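단풍나무 판재 한 장 고르고 다듬기까지

등록일 2024.08.21 | 분류: 목공, 살림

부엌 조리대 옆에 둘 큰 나무판이 필요하다는 이야기를 봄부터 했다. 반죽을 밀 때도 쓰고, 빵이나 과일을 올려 두기도 하고, 손님이 오면 그대로 식탁에 내놓을 수 있는 판이다. 시중에 나온 도마는 대부분 작거나 여러 조각을 이어 붙인 것이었다. 이어 붙인 판이 나쁘다는 뜻은 아니다. 지금 쓰는 도마도 집성이고 몇 년째 멀쩡하다. 다만 이번에는 결이 끊기지 않는 넓은 판을 하나 갖고 싶었다.

나무를 사러 간 것은 6월이다. 스쿠사우(Skusau)라는 제재목 가게인데, 국도변 창고를 그대로 매장으로 쓰고 있어서 간판을 한 번 지나쳤다가 돌아왔다. 안쪽에 월넛, 체리, 물푸레, 단풍이 수종별로 세워져 있고 자투리는 입구 쪽 선반에 따로 있다. 처음에는 월넛을 볼 생각이었는데 우리 집 부엌이 북향이라 어두운 판을 놓으면 더 어두워질 것 같았다. 체리는 색이 좋았지만 원하는 폭이 없었다. 그래서 단풍나무 쪽으로 갔다.

단풍나무는 대체로 밋밋하다고들 한다. 실제로 세워 둔 판 대부분은 결이 거의 보이지 않았다. 그런데 뒤쪽에 기대어 놓은 것을 하나씩 앞으로 넘기다 보니 무늬가 꽤 살아 있는 판이 나왔다. 옹이가 있어서 뒤로 밀려나 있었던 모양이다. 가게 사람에게 옹이가 있으면 도마로 쓰기 어려운지 물었더니, 속이 단단하게 붙어 있는지가 중요하다고 했다. 손톱으로 눌러 보고 뒷면도 보고 나서 그걸로 정했다. 가게의 긴 작업대에 눕혀 놓고 물을 조금 묻힌 천으로 닦아 보면 오일을 발랐을 때의 색이 대충 나온다. 무늬가 진한 쪽은 물을 묻히니 더 또렷해졌다.

값은 따로 적지 않겠다. 폭이 넓은 판은 두께가 같아도 단가가 올라간다. 같은 부피로 계산해서 예산을 잡아 가면 안 맞는다. 나도 그 계산으로 갔다가 한참 서 있었다.

집에 가져와서는 바로 손대지 않고 거실 벽에 세워 두었다. 밑에 각재 두 개를 받치고, 벽에서도 조금 띄워서 양쪽으로 공기가 통하게 했다. 장마가 걸려 있어서 걱정을 했는데 제습기를 계속 돌려서인지 크게 휘지는 않았다. 곧은 자를 대 보니 가운데가 아주 살짝 떴고, 이 정도는 대패로 잡을 수 있는 수준이었다. 기다리는 동안 다리를 달지 말지를 가지고 식구들과 의견이 갈렸다. 다리를 달면 뒷면에 물이 고이지 않아 좋고, 안 달면 양면을 다 쓸 수 있다. 결국 안 달기로 했다.

평을 잡는 작업은 집에서 할 수 없다. 좁은 판이면 손대패로 어떻게 해 보겠는데 이 폭은 무리다. 인터넷에서 알게 된 야스민 라드완(Yasmine Radwan) 씨에게 물어보니 바이람(Bayram) 공방을 알려 주었다. 이분은 가구를 오래 만드신 분이고, 내가 댓글로 귀찮게 물어보는 것에도 매번 답을 해 주신다. 바이람은 자동대패와 넓은 샌딩기를 시간 단위로 빌려 준다. 예약을 하고 판을 차에 실었는데 뒷좌석을 다 접어도 대각선으로 겨우 들어갔다. 담요로 감싸고 모서리에는 골판지를 접어 끼웠다.

공방에서는 두 시간을 썼다. 처음 한 시간은 거의 다 평을 잡는 데 들어갔다. 단풍나무는 단단해서 한 번에 많이 깎으려고 하면 결이 뜯긴다. 특히 무늬가 구불구불한 부분은 결 방향이 계속 바뀌니까 어느 쪽으로 밀어 넣어도 조금씩은 뜯길 수 있다. 날을 얕게 맞추고 여러 번 통과시키는 것 말고는 방법이 없었다. 끝나고 손바닥으로 쓸어 보니 두 군데가 거칠었고, 그 부분은 나중에 샌딩으로 없앴다.

앞쪽 마구리는 직각으로 반듯하게 잘랐다. 처음에는 둥글게 굴릴까 했는데, 조리대 끝과 맞닿는 쪽이라 각이 서 있는 편이 깔끔하다. 대신 손이 닿는 모서리만 사포로 아주 조금 눌러 주었다. 너비는 앞뒤가 딱 같지 않아도 그냥 두기로 했다. 맞추려고 잘라 내기 시작하면 나무가 아깝다.
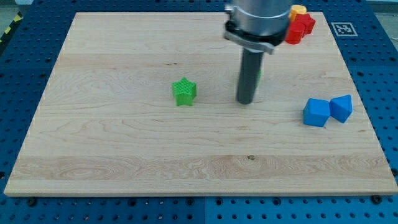 판 전체에서 제일 마음에 드는 곳은 무늬가 진하게 지나가는 띠 부분이다. 지도의 등고선처럼 겹겹이 돌아가는데 그 가운데쯤에 작은 옹이가 하나 있다. 가게에서는 흠으로 보고 뒤로 빼 두었던 그 자리다. 나머지 부분은 색이 옅고 결이 길게 옆으로 흐르다가 군데군데 작게 소용돌이친다. 처음에는 옹이가 있는 쪽을 아래로 가게 쓰려고 했는데 지금은 당연히 위로 놓을 생각이다.

샌딩은 집 베란다에서 며칠에 나누어 했다. 거친 사포에서 시작해서 고운 쪽으로 올라가고, 중간에 물을 뿌려 결을 한 번 일으킨 다음 마른 뒤에 다시 갈았다. 이 과정을 빼먹으면 처음 설거지할 때 표면이 까끌까끌해진다. 예전에 만든 작은 도마에서 겪은 일이라 이번에는 두 번 했다. 먼지는 생각보다 많이 나온다. 빨래는 다른 데 널어야 한다.

마감은 트라수스(Trasus) 도마 오일로 정했다. 프릴투스(Priltus) 왁스도 후보였고 냄새는 그쪽이 나았는데, 반죽을 미는 판이라 표면에 막이 남는 느낌이 싫었다. 오일은 얇게 바르고 남는 것을 닦아 내고 하루 두었다가 다시 바른다. 한 번에 많이 바르면 끈적해지기만 한다. 색은 바르는 순간 조금 노랗게 변하고, 띠 부분의 무늬가 확 올라온다. 지금까지 앞뒤로 세 번씩 발랐고 한 번 더 바를 예정이다.

쓰면서 지킬 것은 몇 가지 정해 두었다. 물에 담그지 않는다. 한쪽만 씻지 않고 양면을 다 적셔서 닦은 다음 세워서 말린다. 김치와 생선은 지금 쓰는 도마에서 계속 썬다. 뜨거운 냄비는 올리지 않는다. 마지막 것은 식구들이 지킬지 모르겠다.

남은 자투리는 폭이 좁아서 쓸 데가 마땅치 않다. 버터나이프를 몇 개 깎아 볼까 하는데 단풍나무가 단단해서 칼로 깎으려면 손이 꽤 아플 것 같다. 오일이 다 마르면 부엌에 놓고 첫 반죽은 칼국수로 할 생각이다. 밀가루는 이미 사 두었다.

댓글 2개
이전 글: 베란다 선반 다시 칠하기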